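5.2 Failures at the moment of grasp: the braided roll
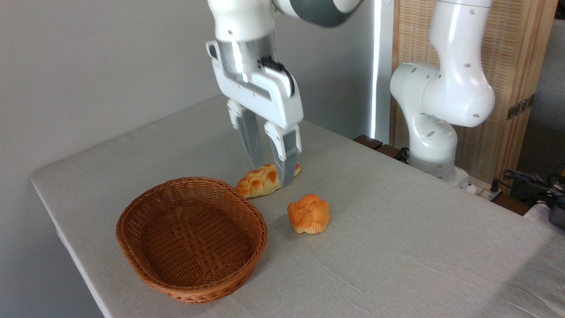
Figure 3. Bread task, Amberg cell. One finger of the gripper is down at the near side of the braided roll, before closing.

Of all the faults we met over the course of this work, the one that taught us the most was also the one we were slowest to take seriously. The task itself sounds simple enough to describe over lunch: pick up each piece of bread from the cloth and put it in the wicker basket. We had expected the putting down to be the hard part, and we spent a good deal of our early effort there, tuning the release height and worrying over the rim of the basket. In the end the release gave us very little trouble at all. What went wrong, again and again, was the last little stretch of the way down to the bread.

Of the 50 bread trials run in the Amberg cell with the first version of the Siltatier controller, 27 ended with the bread in the basket. We sorted the rest by hand, and the largest group by far shared one pattern. A finger would touch the side of the roll a little before the gripper reached its commanded height, the roll would turn under the push, and the jaws would then close on a shape that was no longer lying the way the planner believed. Sometimes the roll was pinched at one end and swung free on the lift. Sometimes the jaws closed on a fold of tablecloth along with the crust, and the arm carried on upward with the cloth in tow, which is how we came to add a stop on wrist force that really ought to have been there from the start.

It took us longer than we like to admit to find the reason. Our first guess was friction, and we changed the grip force several times with no clear effect. The second guess was the camera calibration, which we repeated on a Monday morning with great care and found to be quite sound. The explanation came from Aishwarya Kotian, who sat down with the logs and plotted the planned opening of the jaws against the width of the bread at the place where the fingers came down. The planner was taking its width from a smoothed outline of the roll, and the smoothing shaved off the bulges of the braid. On a plain bun the error hardly mattered. On a braided roll it ate up nearly all of the clearance we had allowed, and so a finger that should have passed beside a bulge would now and then come down against it.

The repair was modest. We took the width from the raw outline, added 5 mm to the opening on each side, and had the arm pause and back up a short way whenever it felt a sideways push during the descent. We also carried the change over to the Ramasamy planner used in Section 4, which had inherited the same smoothing step - and, we suspect, the same fault, though its test objects were too regular to bring it out.

One caution remains. The wider opening needs more free cloth on both sides of the bread, and when two pieces lie close together the outer finger can nudge the neighbor. The Flasthorpe planner avoids this by turning the wrist before it comes down, at some cost in time, and we return to that comparison in Section 6.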